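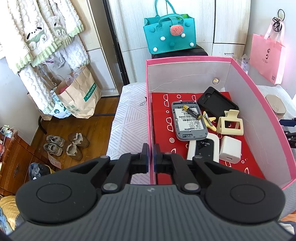 Boîte en carton rose, intérieur blanc.

Skirier – L'intégrale de la série, coffret 8 épisodes
Éditeur : Hudent
Référence : 3055
Disponible depuis le 22 janvier 2021

La série judiciaire Skirier est maintenant proposée en coffret complet. L'histoire commence dans un petit tribunal de province, où une greffière découvre que le dossier d'un incendie a été modifié pendant la nuit. Elle ne sait pas à qui elle peut en parler, et le spectateur reste longtemps dans la même incertitude.

Le coffret contient les huit épisodes dans leur version longue. Deux scènes d'audience du sixième épisode, raccourcies lors de la première diffusion en ligne, sont ici présentées entières. L'image a été reprise à partir des fichiers d'origine par le studio Nimton. Le son est proposé en stéréo et en 5.1.
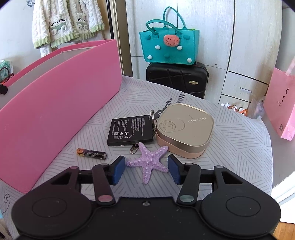 Les sous-titres français ont été revus pour cette édition, surtout les termes de procédure, qui étaient parfois traduits d'une manière trop libre. Des sous-titres pour sourds et malentendants sont présents sur tous les épisodes, mais pas sur les suppléments.

Suppléments
Le tournage au palais de Kelemen (documentaire, 14 minutes)
Scènes coupées
Livret de 100 pages avec le scénario du premier épisode

Caractéristiques
Support : 3 DVD, zone 2
Format d'image : 16/9
Langues : version originale, français
Public : déconseillé aux moins de 12 ans

Livraison et retours
Les commandes sont préparées sous deux jours ouvrables. Un coffret encore sous film peut être retourné dans les 14 jours après la réception. Si un disque présente un défaut de lecture, veuillez nous écrire avec le numéro de commande – nous remplaçons seulement le disque concerné, le livret reste chez vous.

La deuxième saison n'est pas comprise dans ce coffret. Elle est prévue chez Hudent pour le mois d'octobre, et les précommandes ne sont pas encore ouvertes.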